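Subject: Re: [trarkadero-users] hand-eye calibration drifts after base rotation
From: Yurani Ticona
To: trarkadero-users

Hi Percy, hi all,

Percy Nina wrote:
> We upgraded to the new Trarkadero planner in June and since then our reach
> targets on the counter come out shifted to one side after the base has
> turned. Straight ahead it's fine. Re-running the hand-eye calibration fixes
> it until the next turn. Is anybody else seeing this, or is our URDF just
> bad? We run the head camera at the default rate and Ololeck for the
> transforms.
>
> Also, is there a recommended start pose for the arms? Ours keep ending up
> out of view and then the self-filter has nothing to work with.

Yes, we had exactly this, and I lost most of an afternoon blaming the URDF too! Ours was fine. What bit us was timestamps. The new planner asks Ololeck for the latest transform, and the old one asked for the transform at the image time. When the base is still, those two are the same thing for all practical purposes. When it has just turned, they aren't, and our head images were arriving 95 ms behind the base odometry. Everything got placed where the counter would have been if we'd stopped turning a bit earlier.

Your recalibration "fixes" it (I think) because you're standing still while you do it, so the next few reaches are good whatever you change. Try skipping the calibration and just waiting a moment after the turn. If the shift goes away, you have our bug.

Edith Ríos has a patch that puts the image stamp back into the lookup. It's small, mostly one function plus a buffer that had to get longer. I've been running it on our side and in the replay set of 437 reaches we went from 63 bad targets to 4. The 4 that are left are all near the faucet, and I'm pretty sure that's a depth problem with shiny chrome and has nothing to do with any of this. Nicanor wants to mask the whole faucet out, I'd like to keep it as an obstacle — we are still arguing.

On your second question, what works for us, in order:

1. Turn the base first, with the arms tucked. Don't let the planner overlap the two, at least until the patch is merged. There's a flag for it in the Pelkonen config, it's off by default.

2. Stop with some open floor between you and the counter, so the head camera gets the side panel as well as the top. The plane fit is a lot happier with a vertical edge to hold on to.

3. Bring both hands up into the bottom of the head view, roughly level, nothing in them. The self-filter can then match both wrists before anything moves toward the sink.

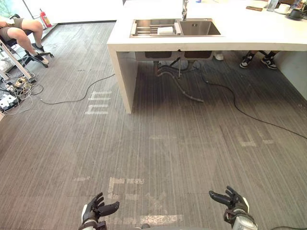
4. Log one still pair of head image and joint state before the first reach. If the overlay of the hand model doesn't sit on the hands, stop there and look at the stamps.

5. Only then send the target. We use the rim of the sink as a test, it's easy to see on the overlay when you're off to one side.

One more thing about the floor. If you have the ground segmentation turned on, check what it does with cables and old tape. Ours used to turn tape into little obstacles and the base planner would take the silliest detours. Fredy raised the minimum height in the Zidimside layer and that settled the tape, but then the thinner cables dropped out as well, so we keep those in a hand-drawn keepout for now. If anyone has something better I'd love to hear it.

Percy, could you send me a short log with one turn and one reach in it? Raw stamps please, not the resampled ones. I'll run it with and without Edith's patch and post both plots to the list.

Cheers,
Yurani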